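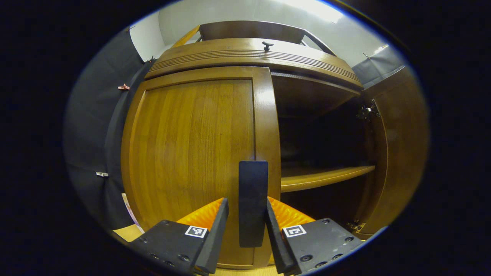 *Wrist view from the wardrobe set, right door open, left door closed.*

# Pose tracking jumps when the gripper gets close to a glossy cabinet

**Question**

Hi all, and thank you in advance for reading, I know this is long. I'm working on a small door-and-drawer dataset with a hand-held gripper, and I'm running the trajectories through the Grelov pipeline (visual-inertial SLAM first, then marker-based finger width, then export to Drurura for training). It has gone really well on kitchens. Then in August I moved on to tall wooden furniture and everything got wobbly.

The picture at the top of the post is typical of the trouble spot. The camera is close to the doors, the wood has a soft shine to it, and there's a bright glare up on the wall near the ceiling. In a lot of these episodes the estimated camera pose is lovely and smooth on the approach, and then somewhere near the door it hops sideways, stays wrong for a bit, and hops back. When I replay the gripper path in the viewer it looks like I teleported into the cabinet and changed my mind.

What I've checked so far:

- Finger markers are detected fine, and the width signal is clean right through the hop.
- The IMU timestamps look okay to me, though I'm not sure I'd know a bad one if I met it.
- I remapped the same space twice, going slower the second time. Slightly better, still hops.
- Raising the feature limit from 492 to 700 made it slower and possibly worse?

My mask config is whatever came with the kitchen project, which I copied over and never looked at again:

```yaml
tracking:
 max_features: 700
 mask: masks/fingers_v1.png
 relocalize: true
 min_inliers: 15
```

I have 171 episodes of this furniture and 90 of them show at least one hop, so I'd love to save them if I can. Is this a lighting thing, a mask thing, or do I need to record again? Also happy to be told I'm reading the viewer wrong (it has happened before).

---

**Answer 1**

Shiny wood is always bad. Turn the lights down or hang a sheet over the window. I gave up on our varnished table and used a different table.

> *Comment from the asker:* Thanks! I can try softer light for new recordings, but I was hoping to keep the ones I have.

---

**Answer 2** (accepted)

Hello! I spent a good part of last winter on nearly the same problem, so let me go through it in the order I wish I'd gone through it, and forgive me if some of this is old news to you.

Start with the mask. Your image has the two black fingers at the bottom with the orange pads and the markers, and then, standing upright between them, a flat black piece that reaches up to the middle of the view. Compare that with `fingers_v1.png`. If your kitchen mask covers only the fingers and pads, the tracker is free to pick corners along the edges of that black piece. If the piece travels with the camera, those corners stay put in the image while the room moves, and the tracker has to decide who to believe. Far from the furniture the room wins easily, with plenty of texture to vote with. Up close, much of the view is a smooth panel with vertical grain, which is weak stuff for corner matching, and the wrong points can win the vote. That would also fit with your higher feature limit making things worse, as the tracker will go looking for extra points wherever it can find them.

Overlay the mask on a handful of images before you do anything else:

```bash
grelov mask preview --config track.yaml --every 30
```

Then draw a new one that includes the center region, with a generous border. I'd go wider than feels polite. You lose a little of the cabinet and that's fine, you still have the molding across the top, which has lovely strong grooves, plus the curtain folds and the edge of the open door.

That brings me to the door, my second suspect. An open door is good texture as long as it's standing still. If you map the space with the door closed and then record episodes where it swings open, everything on the inner face (hinges included!) is either missing from your map or in the wrong place. Map with all doors closed, and then turn off map updates during the episodes, so that a moving door can't write itself into the room:

```yaml
tracking:
 max_features: 492
 mask: masks/fingers_center_v2.png
 relocalize: true
 update_map: false
 min_inliers: 30
```

I doubled your `min_inliers` as well. At 15 it will happily relocalize onto a patch of wood grain that looks like another patch of wood grain, and there is your sideways hop. With a higher threshold you may see short gaps where tracking is lost, and gaps are much kinder than hops. Grelov can bridge a short one with the IMU, and a long one you can throw out with a clear conscience.

As for the glare, I'd leave it for last. Reflections do slide around as you move, and they can fool the tracker, but in my recordings they were a small part of the total. Fix the mask, rerun a few of your worst episodes, and only then start fussing with lamps.

Please don't rerecord yet! All of this is offline and your video is untouched by it.

— Ilgın Tekin

> *Comment from the asker:* Oh my goodness, the mask. I ran the preview and the whole center strip is wide open, with a neat little row of green dots all the way up both sides of the black piece. Redrawing it tonight. I also mapped with one door open, so that's two for two.
>
> *Reply:* Ha, mine had the dots too. Do the mask alone first and then the map, or you won't know which one helped.

---

**Answer 3**

Agree with the mask advice above. One thing to add for anybody using the Dağdelen exporter in place of the standard one: it smooths the trajectory by default before writing it out. A hop that gets smoothed turns into a quick, plausible-looking swoop, and it will sail right past a velocity check. We had a batch from our Drernside recordings where the policy had picked up a strange little lean toward the hinge side, and it took us far too long to trace it to this. Set `smooth: none`, filter on the raw poses, and smooth afterward if you still want to.

I also compare the start and end poses of each episode against where the gripper was resting. It's crude, and it won't catch a hop that recovers, but it does find the ones that never come back.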